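Trainerin oder Trainer (m/w/d) für die U17-Fußballerinnen

Die Jugendabteilung des SV Brendov besetzt zum August eine Trainerstelle auf Honorarbasis. Der Verein zählt 700 Mitglieder, 82 davon spielen in den Mädchenmannschaften.

Vorausgesetzt werden eine gültige C-Lizenz und Erfahrung im Jugendbereich. Trainiert wird dreimal wöchentlich, hinzu kommen die Ligaspiele – auch auswärts.
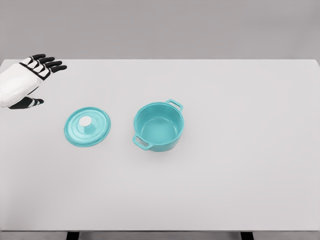
Die Vergütung beträgt 401 Euro monatlich. Fahrtkosten werden gesondert erstattet.

Bewerbungen sind unter der Kennziffer 2137 an die Geschäftsstelle zu richten.

Stand: 20.05.2018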